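Entretien d'un plateau en pierre reconstituée : notes après huit mois

Le plateau Karnus a été posé en avril, sur piètement métallique, dans la pièce du fond. Finition mate, traité en usine selon la fiche du fabricant. J'ai relevé les produits utilisés et les résultats, sans protocole rigoureux.

Le premier point concerne le pH. Un nettoyant acide attaque la charge calcaire et laisse une zone terne, qu'aucun polissage manuel ne rattrape correctement. Vinaigre et détartrant sont donc exclus.

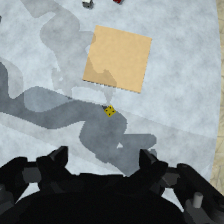 Peut-on employer du savon noir au quotidien ?
Oui, mais très dilué, avec rinçage à l'eau claire, faute de quoi un film gras s'accumule et retient la poussière.

Pour l'imperméabilisant, j'ai comparé Prodov et Dafis. Le premier s'applique au chiffon, en deux passes espacées de 17 minutes. Le second demande une seule passe, mais l'odeur persiste jusqu'au lendemain. 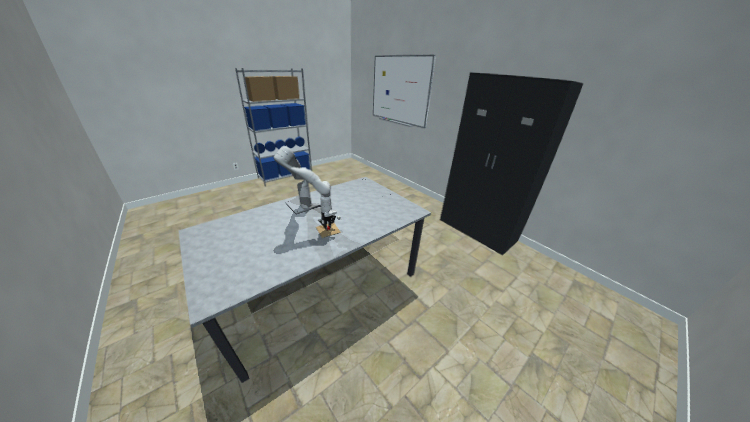
La table, côté armoire.

Test de la goutte d'eau : sur la partie traitée au Prodov, elle reste perlée au bout de 8 minutes. Avec Dafis, elle s'étale nettement plus tôt. Je n'ai pas testé l'huile.
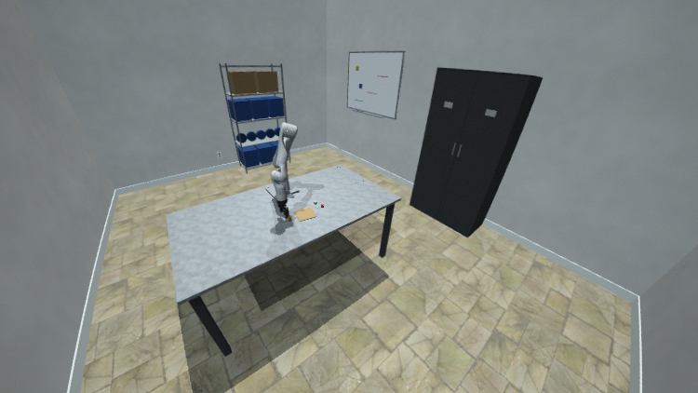 Le plateau et l'étagère du fond.

Les rayures fines se reprennent à l'abrasif grain 600, à l'eau, sans appuyer – un grain plus grossier change la teinte. Il faut ensuite retraiter la zone en débordant largement, sinon la reprise se voit en lumière rasante.

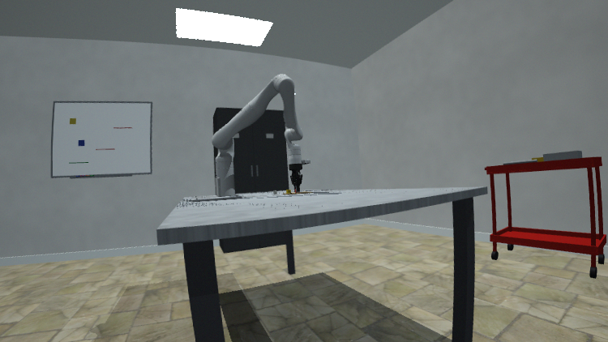

Reste la question des chants, plus poreux que la surface. La notice Gritaseo recommande un bouche-pores avant l'imperméabilisant – je ne l'ai pas fait, et le chant côté fenêtre a déjà foncé. Prochain essai en ponçant d'abord ce côté-là.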